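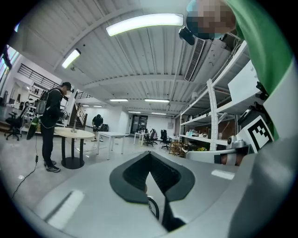 *Gripper, dark finger pad with the notch, marker on the right side.*

April, 14:20 - Bruris bottle blower, station 2

Continued with the short shots on the Mudgway mold. Preforms are from the new Cleketow lot, still stored near the door, so I moved two boxes inside before lunch and marked them with tape.

Ran 200 bottles with the old lamp settings. Base is off-center on 5 of them, all from cavity 2. Cavity 1 is clean. Irina thinks the stretch rod is bent, I think more the guide bushing. We will measure both.

Then lowered lamp zone 3 a little and ran another 200. Neck support ring looks better, but the wall under the shoulder became cloudy. Put zone 3 back.

To do:
- ask Kiri for the bushing drawing (Sestham version, not the old one)
- drain the water trap on the high pressure line
- Rhys needs the cut samples of both runs, they are in the gray drawer

Air pressure log is with Aisling.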